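4. Migration and results

The Skukomport site held 2529 nodes in an old release of the Bundska CMS. Tianyou Cai wrote the export script and Brândușa Toma rebuilt the templates. Nodes were moved in batches of 200 — larger batches exceeded the memory limit on the Plelano test server. The first run imported 1863 nodes. The remainder failed on empty author fields, which the script now fills with a default account.
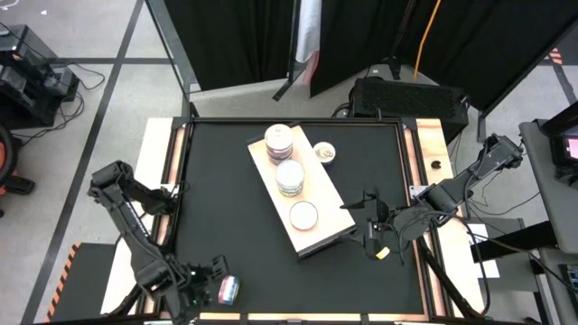
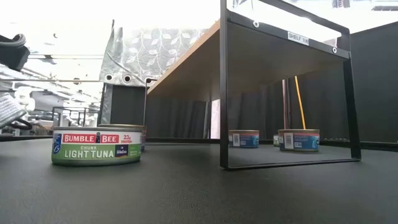
URL aliases were checked last. Of these, 45 pointed to deleted pages and were redirected by hand. The Rampersad search module has not been ported and stays disabled until its May release.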